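Table en planches : on ponce ou pas ?

lucimara_g
bonsoir tt le monde, vite fait avant de coucher les petits. J'ai récupéré une vieille table en planches chez ma tante, bois clair, des noeuds partout. Je veux la garder dans l'entrée pour le courrier et les clés. Question : huile direct ou faut poncer avant ? J'ai pas de ponceuse, juste une cale.

Estden
Ponce. Toujours. Grain 80 puis 120 et tu finis plus fin. Sinon l'huile fait des taches autour des noeuds, je parle d'expérience...

mukomeck
pas d'accord avec Estden. Si le bois est sain et pas verni, un coup d'éponge humide, tu laisse sécher 2 jours et tu huiles. J'ai fait 6 étagères comme ça, zéro tache.

Estden
6 étagères c'est pas une table où on pose des tasses

mukomeck
c'est pour le courrier, relis

ecaldeira
Coucou Lucimara, moi j'ai la même galère avec un plateau en bois. Pas mal de noeuds ou de trous de vis, va savoir.

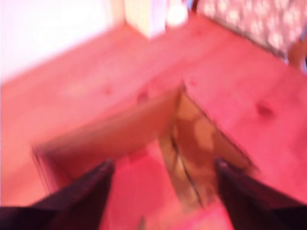 Du coup j'ai commencé par gratter les joints entre planches avec un vieux couteau à beurre, et rien que ça, ça change tout. Pour l'huile j'hésite encore, mon beau-frère me pousse vers la cire mais la cire sur du bois qui boit comme ça j'y crois moyen. Quelqu'un a essayé les deux ?
Elaine

Onel
la cire par dessus l'huile oui. la cire seule non, ça marque au premier verre d'eau

Estden
+1 Onel. Et pour les trous : pâte à bois, ou poussière de ponçage + colle. Ah oui mais faut poncer pour avoir la poussière :)

mukomeck
mdr ok un point pour toi. Perso les trous je les laisse, c'est le charme du truc

lucimara_g
bon je tente un bout d'essai sous le plateau, moitié poncé moitié pas. Elaine tu prends quoi comme grain toi ?

ecaldeira
120 à la main, j'ai pas le courage pour plus. Dans le sens des fibres surtout !! la première fois j'ai fait en travers, des rayures partout, j'ai dû tout reprendre

Onel
et dépoussière bien avant l'huile, chiffon à peine humide. essuie le surplus au bout d'un quart d'heure sinon ça colle pendant une semaine

lucimara_g
noté, merci ! je file, ça hurle à l'étage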